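Foro > Fauna silvestre > Rescates y primeros auxilios

Tema: Erizo pequeño a pleno día, ¿lo recojo o lo dejo?

marta_otis
Hola a todos, urgente. Erizo en el jardin de la urba, a las doce del mediodía, al sol, casi no se mueve. Lo he pesado en la báscula de cocina y da 892 gramos. ¿Eso es poco? Vivo en Otiswood, lo más cerca que tengo es el centro de Rieger y no cogen el teléfono.

tejonviejo
892 no es poco, es un adulto hecho y derecho. Pero de día y al sol = mal asunto. Caja alta, toalla, calor suave por un lado. Nada de leche.

Balley
Yo lo dejaría. La mitad de los que llevan a Rieger estaban perfectamente. Las hembras salen de día en mayo a buscar material para el nido, y si te la llevas y tiene crías ya me contarás.

tejonviejo
Una hembra con nido va con prisa, no se queda tirada al sol. Ha dicho que casi no se mueve.

Balley
Casi. A ver, que mire si tiene moscas o huevos blancos entre las púas. Si no hay nada, sombra, agua y esperar una hora.

marta_otis
He mirado, tiene garrapatas, 6 o así a la vista detras de la oreja. Moscas no. Está en caja, en el lavadero. ¿Le quito las garrapatas?

nuria_zv
NO se las quites tú. Que lo haga el centro. En Zeltuvach en febrero nos entraron tres con heridas infectadas por arrancarlas a lo bruto. Prueba con Ottmar Engelhardt, lleva las guardias de Rieger, suele contestar a los mensajes.

marta_otis
Escrito. Gracias!!

Balley
Sigo diciendo que os precipitáis. Y el centro va fatal de dinero, 4.000 euros debían de veterinario según la hoja de socios.

tejonviejo
Y qué tiene que ver el dinero con el bicho

marta_otis
Ha contestado Ottmar, que lo lleve ya, que de día y parado no se espera. Salgo ahora. Por cierto pide cosas para el rastrillo benéfico, yo voy a llevar un par que tengo por casa.

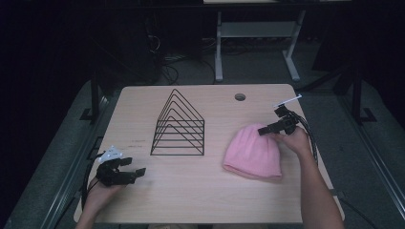

Qué llevar al centro (mensaje fijado, actualizado 26 de mayo de 2019)
Toallas viejas sin hilos sueltos. Periódicos. Comida húmeda de gato, sin pescado. Guantes de jardín. Mantas eléctricas no, ya hay.

nuria_zv
Marta, ¿llegaste? Cuenta algo

marta_otis
Sí, perdon. Es macho. Se queda ingresado, deshidratado y con parásitos. Llamo mañana a ver.

Balley
Vale, pues macho. Lo de las hembras lo mantengo.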